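The Number I Would Rather See

8 Jul 2025
By Natalie Wainwright

The Mahama paper has been passed around my office for a month, and people quote the same line from it every time. The policy was trained on 960 simulated demonstrations, tested over 300 simulated trials, and it succeeded in most of them. Fine. I believe the count. My trouble is with what we are asked to take from it.

Every trial happens inside a renderer. The authors vary the lighting and shift the objects, and they call this diversity. Then comes the word "generalizes," which carries a lot of weight for a method that has met one kind of table.
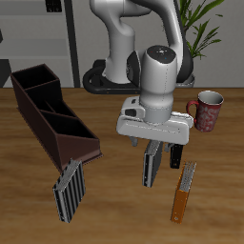 A simulated tabletop task with knife blocks, an organizer and a mug. The gripper appears to be holding one of the blocks.

I like the render. The wood grain is lovely and somebody cared about the plant in the corner. But good looks tell me nothing about contact. How much does a block slip when the fingers close a little off center? In a simulator the answer is whatever friction value you typed in, and the paper gives its friction settings one sentence.

The real-robot section has 3 trials. Three! They are described as "encouraging," with no word on how the starting positions were picked. The group at Limholm ran 639 physical attempts for their Drurodell report last January, published every failure, and got a fraction of the attention.

Simulation is a sensible place to begin, and I use it myself. I would just like the authors to put the same policy on a real arm, let a stranger set the table, and print that success rate in the abstract.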